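A day at the Mayrhofer pottery works

Visit report by Ekow Akpalu

Our pottery group meets in the evenings and most of us have never seen clay worked on any scale larger than a kitchen table. In June five of us went to the Mayrhofer works, which makes cups, bowls and plates for cafes and canteens. The open day is held on a Wednesday so that visitors can see the place running as normal. Entry was free but you had to put your name down beforehand.

Getting there

We took the early train and then the bus from the station. The bus stops at the bottom of the hill and the walk up is steeper than the map suggests. Anyone with bad knees should ask for the side gate, where there is parking. We were given a badge and a pair of plastic overshoes at the desk and told to keep our bags on our fronts.

The clay store

Hannelore Koller led our group. She has worked there since leaving school and started in the clay store, so we began there too. The clay comes in blocks wrapped in plastic and sits on racks until it is needed. Two kinds are used, a pale stoneware body for most of the tableware and a darker, grittier one for oven dishes. We were allowed to handle both. The dark one is hard on the hands and I would not want to throw with it all day.

Offcuts and failed pots that have not been fired go back into a tank of water, are left to break down, and come out again through the pug mill. Obed Nartey asked how often a piece of clay goes round. She said there was no way of telling, and that the only thing they watch for is plaster getting into the tank, as it makes pots crack or spit in the kiln.

Forming

Most cups are slip cast. Liquid clay is poured into a plaster mould, left to stand, then tipped out, leaving a skin of clay on the inside. The time it stands decides how thick the wall will be. We each poured one. Mine was tipped out too soon and sagged as soon as it left the mould.

Plates are pressed between two shaped dies. It is noisy and very quick, and there is not much to see once you have watched a few go through. The handles were of more interest to us. They are cast on their own, trimmed with a knife and stuck on by hand with a dab of slip. The woman on the bench that morning scored both surfaces first, as we are always told to do at class and mostly forget.

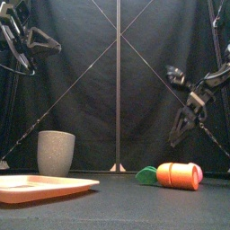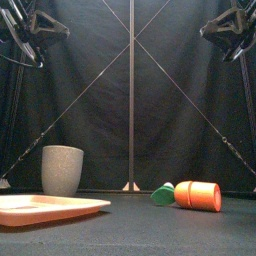
Glazing and firing

Cups are held by the foot, dipped, given a turn of the wrist and set down to dry. The foot is wiped with a damp sponge afterwards so that it does not stick to the kiln shelf. Glaze looks nothing like its finished colour at this stage. The one they call Trasel is pink in the bucket and comes out a greyish green. Cilik is brown in the bucket and fires to a soft off-white with specks.

There are two kilns, both electric. We could not go into the kiln room while one was cooling but we looked through the window in the door. Cooling is slow and they do not rush it. Kwadwo Adjei, who packs kilns for our group, wanted to know how close the pots can stand. The answer was a finger's width, the same as ours.

Seconds and the shop

Every piece is checked by hand after firing. Anything with a pinhole, a warped rim or a bare patch in the glaze goes to the shop as a second, at 30 per cent off. Cracked pieces are broken up. Anikó Mészáros bought a stack of bowls with faults that none of us could find, and I came away with a Cilik jug that leans a little to one side. The shop wraps things in newspaper, so bring a sturdy bag if you are going home by bus.

Lunch

The canteen does soup, rolls and one hot dish. It was lentil stew when we went. The tables fill up by half past twelve and the queue for tea is separate from the queue for food, which caught most of us out. Everything is served on the works' own plates from the Stetard range, a heavy white pattern made mainly for schools.

For next time

The tour lasts the whole morning and there are few places to sit. Wear old shoes, as the overshoes split. The forming room is warm and the clay store is cold, so a jumper you can take off is useful. If the group wants to go again, Hannelore said that a smaller party could book an afternoon of mould making. Please tell Obed at class if you would like to be on the list.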